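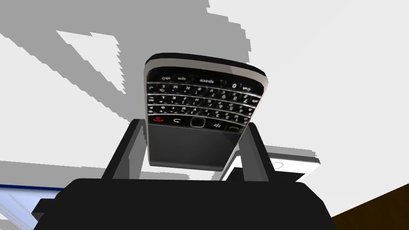 The Quiet Exit at Brendberg

By the time the staff memo went out at Brendberg in February, most of the people who cared had already heard. The firm's head of lending was leaving after 32 years, and her deputy was going with her. The memo ran to two paragraphs. It gave no successor.

Brendberg is a midsize commercial bank, the kind that lends to trucking companies, grain handlers and regional hospital chains. It doesn't make headlines often and it doesn't try to. Its lending desk has been the steady earner for most of its history, and the two people leaving built nearly all of it. Between them they sat on every large credit decision the bank made.

That arrangement worked well for a long time. Borrowers liked it because they knew who would pick up the phone. The board liked it because the losses stayed low. Younger bankers liked it less. Several of them left over the past few years for Jonar, a smaller rival across the river that pays less up front but hands out titles early. One former associate said she had stopped expecting a promotion at Brendberg long before she stopped wanting one.

The bank says it will take six months to fill the top job. In the meantime a group of division managers will sign off on loans together, meeting at 7:30 in the morning so that clients can have answers by lunch. People who have been in those meetings describe them as long. Credit files that used to get a decision in an afternoon now go around the table and sometimes come back for another round. 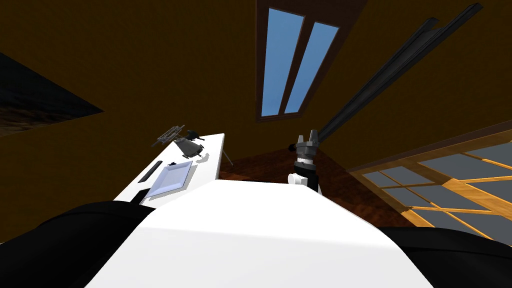 White table with a light blue tray.

Outside the bank, attention has turned to the clients. The biggest is Gralen, a cold-storage operator that has borrowed from Brendberg since it had a single warehouse. Its main credit line comes up for renewal this year, and Jonar has made no secret of wanting it. A company of that size can move its business without much trouble if the terms are right. Gralen's finance office would say only that it is talking to more than one lender.

Then there is the question of who gets the job. The inside candidates are capable, but none has run the whole desk. An outside hire would bring a new book of contacts and, very likely, a new view of which loans are worth making. Longtime borrowers are nervous about that second part. Some of their credit lines rest on a handshake understanding that a bad harvest or a slow winter will be waited out, and none of that is written in the loan documents.

The board has hired the search firm Odukoya to draw up a list. It is expected to look at candidates from larger banks, where a run of cost cutting has left plenty of senior lenders willing to take a call. Pay may be a sticking point. Brendberg's bonuses have always been modest, and its top lenders were rewarded mostly in stock they were expected to hold until they retired.

Both departing executives will stay on as advisers through the summer. Their offices on the lending floor have not been reassigned.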